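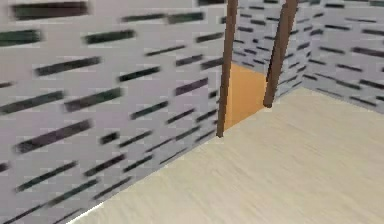 Fig. 1. Two brown wooden poles and an orange-tan panel in the corner, computer rendering.

Noise in Rented Rooms in Zinville
Student: Csaba Nyitrai
Submitted: 08/06/2018

In this project I studied how street noise enters small rented rooms. I visited 39 rooms in two districts, Terkance and Trukby. In every room I measured the sound for five minutes, first with the window open and after that with the window closed. 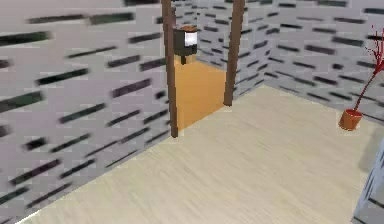 The rooms in Terkance were louder, and the difference was largest in the morning. Many tenants told me that they already stopped hearing the trams. The measurements from December are not included, as the meter was under repair.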